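Do I believe in the freestanding tub yet?

4 September 2024

I have been suspicious of freestanding bathtubs for years. They look great in the kind of house where somebody else does the cleaning. You can't lean a shampoo bottle on them, dust goes to live behind them, and every one I have ever sat in had the faucet exactly where my shoulder wanted to be.

So of course I now spend my days around one. It's green. Dark green on the outside, drifting toward teal depending on the light, and white inside. The catalog from Gindano had a much longer name for the color and a paragraph about forests, which I skipped. The price was 2293 dollars before delivery, and I did read that part twice.

Wubit Weldu picked it. We have been friends since we both lived in Retville, and she has talked me into worse. She said a white tub against that gray floor would look like a dentist's office. I said I liked my dentist. She ordered the green.

The boxes are what bother me most at the moment. A tub, fine, a tub has to come in something. But a towel hook does not need a carton the size of a microwave, and the cardboard with all its little handling symbols has a way of becoming furniture. I put one thing down on a box and by evening it's a shelf. There's also a big white sheet full of small holes, wavy around the edges, that has taken over the middle of the floor. I have moved it to three different places and it looks wrong in all of them.
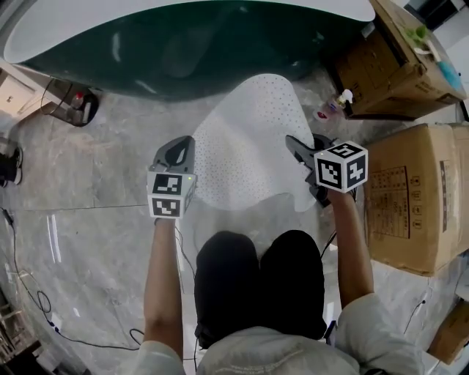 The floor, which I was wrong about

I'll give Wubit this one. I didn't want the marble pattern. Pretend marble always makes me think of hotel lobbies near airports, and I had a nice plain slate color picked out at Demissie, 20 percent off, ready to go. She brought the sample home anyway and left it by my coffee maker from one end of February to the other.

It's fine. It's better than fine with the green, if I'm being fair, because the gray veins keep the whole thing from looking like a swimming pool. It also hides hair, and I say that as a person who sheds. Whether it will hide a winter's worth of grit from Rirdale sidewalks is another question and I'm not promising anything.

What I still don't buy is the placement. Tub in front of the windows – everyone does this now. Every magazine, every rental listing. Have any of these people taken a bath at night with the lights on? You need a blind, then you need a blind that can stand steam, and then you can't see out of the windows you put the tub in front of. We have three pale gray roller blinds back there, and I resent all of them, out of stubbornness.

The vanity I have no complaints about. White top, white cabinet, a chrome faucet that curves up from the back where a faucet should be. I argued for it and I would argue for it again. Nothing about it is clever.
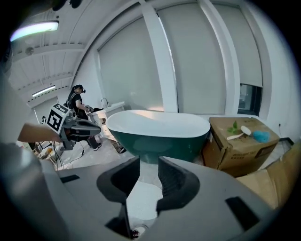 The green tub by the windows, with someone leaning toward the white vanity.

Wubit says I'll come around once I've had a proper soak with a book. Maybe. I gave it 2 tries last week and both times the book ended up on the floor, there being no edge wide enough to set it on. She has offered to buy me one of those trays that go across. I looked them up and they come in bamboo and they come in a box.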